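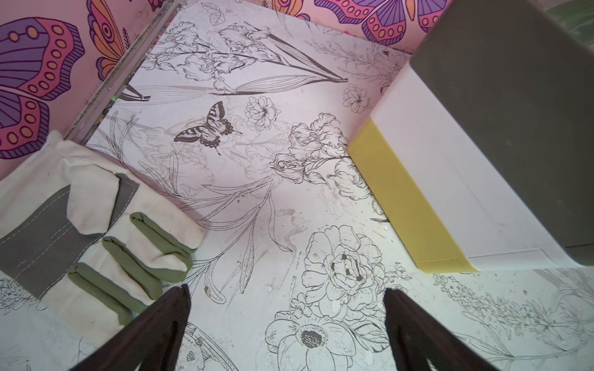
Ticket 37: Gripper closes early on work glove, station 2

Home | Tickets | Parts | Wiki | Log in

Status: Open, awaiting parts
Category: End effector, wrist camera
Equipment: Sorna arm with two-finger gripper
Location: Juntunen Shared Workshop, station 2
Opened: January

Summary of the fault

The gripper on the Sorna arm begins its closing motion before the fingers have reached the grasp point. The fault was first recorded during setup of the glove sorting task, in which the arm is required to pick up a single work glove and place it in the tray at the far side of the station. The fingers close on air or catch only the fabric at the fingertips of the glove. In the latter case the glove is dragged across the table and the run is stopped by the operator.

The fault has been reproduced on separate occasions with the same program. It has not been reproduced at station 1, which has a plain gray mat.

Conditions at the time of the report

The glove in use is the off-white canvas type with the gray leather palm patch and green fingertips. It was laid palm up on the left side of the work surface, with the fingers directed toward the gripper. The yellow, white and gray-green block remained on the right side. The gripper was open.

Members are reminded that the surface at station 2 has a printed flower pattern, including a dark swallowtail butterfly near the glove position and a large rose between the gripper fingers. The wall behind it carries a butterfly print in strong colors. Both are relevant to the findings below.

Work performed

Entry 1. The finger travel was checked with the arm powered down. Both fingers moved freely over the full stroke. No looseness was found at the finger mounts. The mounting screws were removed, cleaned and refitted.

Entry 2. The gripper was commanded to open and close without the camera program running. The commanded and reported positions agreed throughout the test. The motor and the Rornier driver board were therefore ruled out as the source of the early closing.

Entry 3. The wrist camera cable was reseated at both ends. The strain relief clip was found to be cracked and was replaced with one from the parts drawer. The fault remained after this work.

Entry 4. The detection log was reviewed. In the failed runs, the program assigned the glove label to an area that extended past the glove and took in part of the printed pattern. The calculated center of the glove was moved toward the gripper as a result, and the close command was issued too soon. The detection threshold at the time was 70.

Entry 5. The threshold was raised in small steps. At the higher settings the false area was reduced, but the program then failed to detect the glove in a number of runs. The threshold was returned to 70 pending a better solution.

Entry 6. A sheet of plain brown paper was taped over the work surface and the task was repeated with the same glove. The early closing did not occur. The paper was removed at the end of the session because it lifted at the corners and interfered with the fingers.

Entry 7. The surface is to be wiped down before the next session. Specks and gray smudges are present on the white area, mostly near the middle. They have not been shown to affect detection, but the Nustau setup guide kept in the station binder calls for a clean surface before calibration, and this step had been left out.

Finding

The fault is attributed to the detection program and the background at station 2. No mechanical or electrical defect has been confirmed in the gripper.

Actions outstanding

- Obtain a plain, matte mat large enough to cover the working area at station 2, and fix it flat at all edges.
- Repeat the camera calibration after the mat has been fitted.
- Record new training pictures with the glove palm up and palm down, with the block present and absent.
- Limit the detection area in the program so that the wall is excluded.

Interim instructions to members

The glove sorting program shall not be run unattended at station 2. The operator shall remain within reach of the stop button for the full run. If the glove is caught and dragged, the run shall be stopped and the fingers opened by manual command. Members shall not pull the glove free while the gripper is powered.

Manual control of the arm at this station is still permitted. Other programs that do not use the wrist camera are not affected by this ticket.

The ticket will be reviewed when the mat has been delivered. Further reports of the same fault should be added to this entry and should state the threshold in use and the position of the glove.

2 comments | 2 shares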